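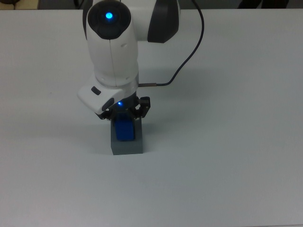
Durmont assembly room, table 2
Monthly safety check, August
Checked by: Hashini Mollah
Copy to: Dušan Doležal

1. Table top clean, no chips or raised edges. OK. Smooth all over, wiped with Cevberg spray first.

2. Table level and steady. OK. Feet tightened last month, no rocking under an 80 kg load.

3. Cables clear of the working area. Comment: the black cable lies across the table top. Clip it back before Monday.

4. Grey socket block free of cracks and burrs. OK. Run a finger round the rim as well as looking.

5. Blue blocks, all 18 in the set. Two have worn corners and should be swapped. Spares are in the Flurnenska drawer. 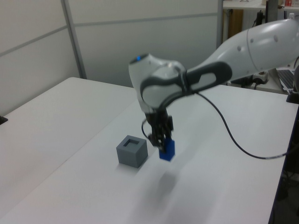 Can a worn block stay in use until the spare arrives?
Only if it still drops into the socket without being pushed. If it sticks, take it out and write it in the book.

6. Lighting even across the table. OK.

7. Floor clear for 400 mm on all sides. Not OK. Box of labels by the left leg, moved during the check.

8. Stop button tested. OK, tested by Lâm Tiêu at 8.30.

Items 3 and 5 still open.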